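Kusuma Round Floor Pouf, Mint

Some furniture asks to be admired. The Kusuma mostly asks to be kicked across the room to wherever your feet are. It's a plain cylinder with rounded edges and a matte cover in mint green, soft enough to lean on and firm enough to hold a tray, provided the tray is not carrying soup.

The filling is shredded foam, packed at our workshop in Trurnberg. It will sag a little in the first month and then stop, much like the rest of us. Turn it over now and then.

The cover zips off at the base. Wash it cold and dry it flat - the Jedo cover, our older one, could go in the dryer, and customers still write to us about that.

Colors: mint, Stutov gray, rust (back in March)
Cover rub test: 1,000 cycles
Price: $62, spare cover sold separately
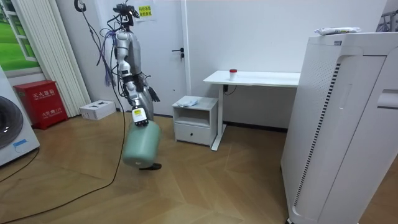

Felt pads are included for wood floors. Stick them on before you load the thing with magazines. Orders of 2 or more ship in one box, and it is a large box, so measure your front door. Questions about bulk orders go to Gregor Moffat, who answers email in the mornings.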